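Fivenley's price list puts the Gulness table-clearing kit at 100 hours of setup support and then leaves you alone with it. I think that is the wrong way round. Setup is the easy part. Crockery varies, and rice gets everywhere; a buyer needs help in month six, when the plates have changed.

Work at the table, with plates, bowls and small items to handle: 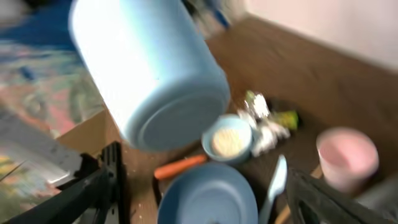
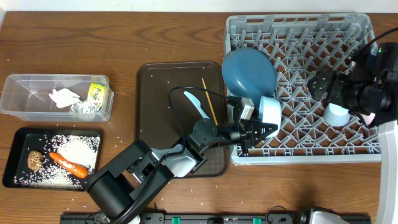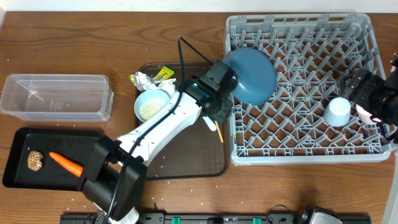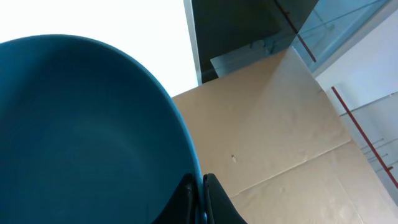
Kevin Mac Mathúna argues that support should be sold per item type, up to 300 types a year. I would pay for that before I paid for a faster arm.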